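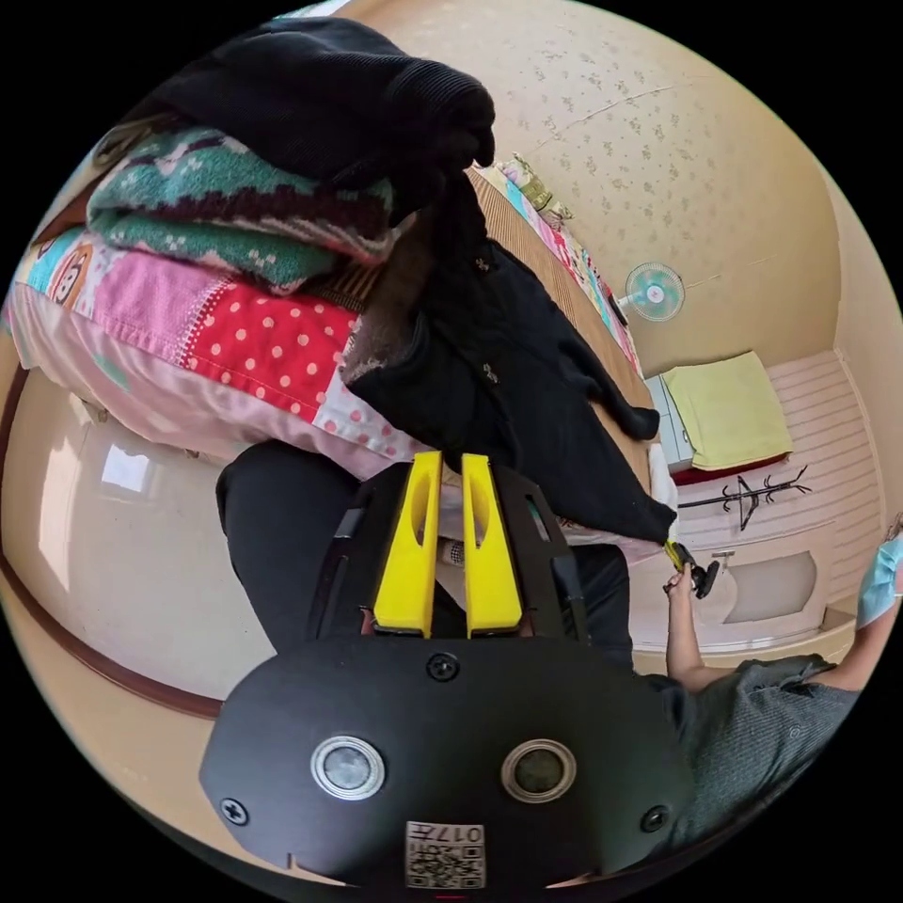
Can a machine fold the washing yet? I mean at home, for someone with an ordinary bedroom and an ordinary pile. I do the laundry for our household of six and I've been following home robots for years, so every June when the winter bedding comes out I go looking again to see how far things have got. My test pile would be pretty much what's on that bed, a patchwork quilt on the bottom, a knit blanket over it, and then a black jacket with a fuzzy lining that doesn't want to lie flat. I've seen clips of robot arms folding tea towels and they're terrific, I could watch them all day! But a tea towel is a rectangle. Has anyone seen one do a jacket, or a hoodie, or anything with a lining? And is there something I could buy, or should I keep my money in the jar?

Posted by Mahlet Weldu, Wednesday, October 16, 2019

Trerska
Keep your money in the jar for now, but don't lose heart, it's a great time to be watching this stuff.

The hard part is the cloth. A box is the same shape every time you pick it up. A sweatshirt dropped on a bed can land in any shape at all, and the machine has to work out which lump is the hood and which is a sleeve before it does anything clever. Black clothes are worse again, as the folds hardly show up on a camera. I help out at a small repair shop where we have an arm that sorts parts into trays, and it is brilliant at it, never gets bored. One slow afternoon we gave it my work jumper. It got hold of the cuff on the fourth go and then held it up in the air like it had caught a fish. We all cheered.

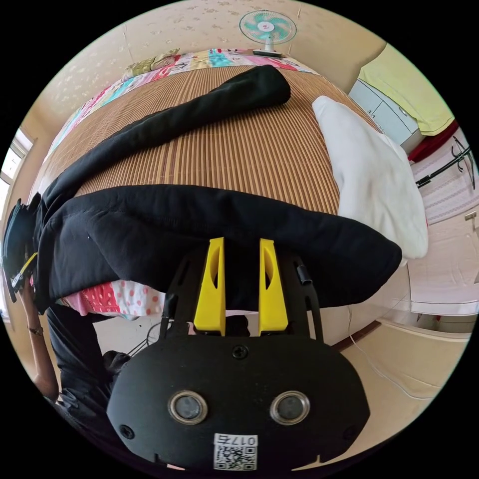
Two grippers make a big difference, by the way. With one you can only really drag or lift. With two you can take both shoulders, pull the cloth straight and lay it down, the same as you or I would. Most of the folding I've seen that looked any good was done with two, and it was still slow. I timed one video at roughly 18 minutes for a single shirt, and that was a short-sleeved one laid out flat to begin with.

Sleeves, hoods and linings are what I'd watch for. When somebody shows a machine taking a hoodie out of a heap, turning it right side out and folding it, with no cuts in the video, I'll be the first to put my name down.

Gaden
no. get a robot vacuum, they work great. mine does the whole hallway and under the couch

Phúc Mạch
Agree with Trerska on most of it, but I'd split the chore up. Washing and drying have been done by machines for ages and we've just stopped calling them robots. What's left is sorting, folding and putting away, and I reckon sorting will come first. Telling a towel from a jacket by colour and size is well within reach.

Putting away is the one people forget. It has to get to the cupboard, open a drawer, find room in it and close it again without catching a sleeve. Our bedroom has a fan cord across the floor and the dog's bed in the doorway, and I'd love to see a machine get past both.

Mahlet, if you want something useful in the meantime, try a plastic folding board. You flip the panels over in order and every T-shirt comes out the same size. It won't help with quilts or that lined jacket, but my kids fight over who gets to use it, so in a way our folding is already automated. I made a second one out of a cardboard carton and it's lasted the 2 years since.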